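Idham manipulation group – minutes
Wednesday 04/08/2021

1. Previous minutes
Approved, after the usual silence.

2. Shoe task, data so far
Collection with the two hand-held grippers stands at 493 demonstrations. Of these, 34 were thrown out at review, mostly for lost tracking. The Jodine filter wanted to throw out a good many more, and was overruled.

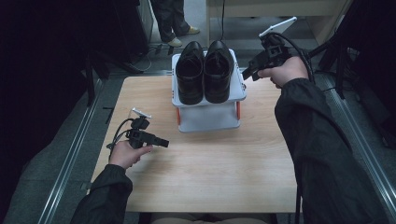 Laces remain the policy's chief enemy. It closes on them with great confidence and then holds on as if it had won something. Agreed to label grasp points at the heel and collar only, and to leave the laces to people with fingers.

3. Start positions
The method section says start poses are "varied." A reader of the Brollia draft asked how, and the room studied its coffee. Agreed to define two families of start: shoes side by side on the rack, and shoes on the tabletop in any pose, including ones no shoe would choose for itself.

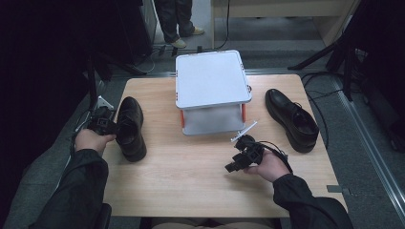 Results will be reported separately for each family. The pooled number is nicer – this was noted, with regret, and dropped.

4. Baseline
Wogan baseline to be rerun on the same split, 100 trials per family. The earlier comparison used a different split, a fact that took us most of April to notice.

5. Actions
Relabel grasp points before the next training run.
Rewrite the start pose paragraph so that it contains information.
Book the room for the Wogan trials.

6. Any other business
Black shoes on black grippers: a lighter pair was proposed. Deferred to next meeting.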